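The pitch from Elent is easy to like. Factory robots are expensive to program, so skip the programming. Put a gripper in a person's hand, have that person do the chore over and over, record everything, and let a model work out the rest. Vasanthi Bhat, who runs collection at the company's Pramcombe site, told me that her team gets 350 examples out of a good day.

I asked what makes a day good. She laughed and said it was one when they didn't have to throw much away.

The job I watched in May was supposed to be simple: pick up a part, move it, put it down. Collectors work in pairs, in shifts of 6 hours, and by midafternoon the motions had gotten faster and a little sloppy. A model trained on those hours will learn the slop too. Bhat knows this. Her answer is more data, which is the answer I hear everywhere in this business.

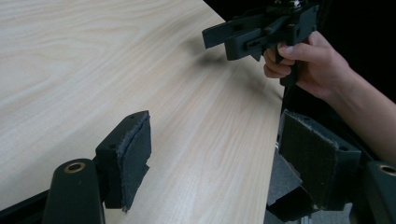

Hand-held grippers over a bare tabletop at Elent's Pramcombe site.

Ashwin Poduval is less sure. He spent seven years at Devadiga, a parts supplier that tried a similar system, called Widetti, on one of its packing lines. The training set looked huge on paper. Then he went through 126 of the recordings himself and found the same table, the same light and the same few people reaching from the same side.

"It had seen one thing a lot of times," he said. The line went back to manual packing.

Elent says its own collection is more varied, and maybe it is. When I asked for a breakdown by room, task and person, I got a slide with a rising curve on it and no labels on the vertical axis. I asked again and was told the numbers were being cleaned up.

None of this means the method can't work. Showing a machine a task is a sensible idea, and the hand-held tools are cheaper than tying up a full robot arm all day. But somebody still has to decide which examples are worth keeping — and at Pramcombe that call is made by the same tired people who recorded them.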